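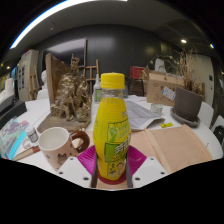
Grip check – yellow bottle between the fingers, mug to the left.

Bench and kit check, gripper project, studio room
Thursday, February 26, 2026
Filled in by: second-year group (Karnura team)
Signed off by: Waltraud Teuber
Kit: hand grippers 1 and 2, Trokley finger sets, Bivia logging box
Marks: OK / FIX / N/A. Comments short please, Waltraud reads them all.

PART A – BEFORE ANYONE PICKS UP A GRIPPER

A1. Floor clear, bags off the walkway
FIX. Bags on chairs or under the window, not where people step back. Said this in the last two lists aswell.

A2. Table steady, doesn't rock when leaned on
OK. Tried it from the chair side and the door side.

A3. Art group's things – permission to handle
OK for bottles, mugs, jars, pencils, boards. Sculpture on the table is NOT a grasp object. Look, don't squeeze. Plant same, dry stems snap.

A4. Glass
OK with comment. Small glass pieces go to the back of the table before any fast moves. Glass grasps only with the slow setting and a second person standing by. If something breaks: stop, gripper down, dustpan from the corridor cupboard.

A5. Liquids away from electronics
FIX. Caps checked by hand before each run. Not by eye! Laptop and spray bottle on the same table, needs a rule. Suggest laptop on its own chair or stool.

A6. Lighting
OK. Ceiling lights on. No flicker in the test clip.

PART B – THE GRIPPERS

B1. Finger screws tight
Gripper 1 OK. Gripper 2 FIX – left finger had play, quarter turn with the small hex key, fine after. Check again at the break.

B2. Pads seated, no lifting at the corners
OK both. One spare pair left in the Trokley bag. Order more before June, Triantafyllou took 16 days last time.

B3. Ribbed surfaces clean
FIX. Paint dust. Wipe with damp cloth, no solvent, the solvent makes the magenta ones go sticky.

B4. Opens and closes full travel without catching
OK. 16 cycles each, no catch.

B5. Pinch points understood by everyone holding one
OK. New people shown. Hair tied back, lanyards off, sleeves up.

B6. Cable strain
OK on 1. On 2 the tape is tired, redo it.

B7. Logging box
OK. 109 clips on the card at start. Card has room. Do not format it, even if it asks you to.

PART C – TABLE LAYOUT

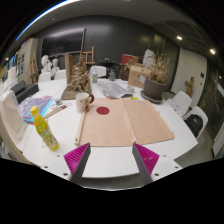

Layout check – gripper open, folded-out board in front, bottle on the left.

C1. Space to come in with both fingers open
OK over the cloth board. Tight on the left by the bottle, so approach from the front and go slow.

C2. Nothing tall right behind the target
FIX. Mug is fine. Anything close to the sculpture is not. Leave a hand's width at least, two if you are new.

C3. Loose sticks and pencils
FIX. They roll. Put them across something flat or in a cup when not being used.

C4. Paper
OK. Newspaper is fine as a background, but flatten the corners, fingers catch on them.

C5. Chairs
FIX. Pull out the ones on the side you're working from. Walking round with a gripper up and your eyes on the screen is how people get a chair leg in the shin (me, twice).

C6. Way out
OK. Door side kept open. Easels stay where the art group has them, don't shift them.

PART D – DURING THE SESSION

D1. One gripper over the table at a time. Say "in" and "out" out loud.
D2. Swap after 20 minutes or sooner, wrist gets sore befor you notice.
D3. Dropped object = note the clip number, carry on. Dropped gripper = stop, redo all of part B.
D4. No food. Tea counts.

OPEN ITEMS

Tape on gripper 2 cable – today
Laptop off the table – today
Spare pads – ask Waltraud for the order code
Clip 97 has no sound, "in" and "out" can't be heard – check the mic plug
Second hex key missing, if it's in your pencil case bring it back

Waltraud's comment: Fine to start once A1, A5 and C5 are sorted. B1 on gripper 2 to be rechecked at the break and initialled. Please write clip numbers in the book – not on your hand. W.T.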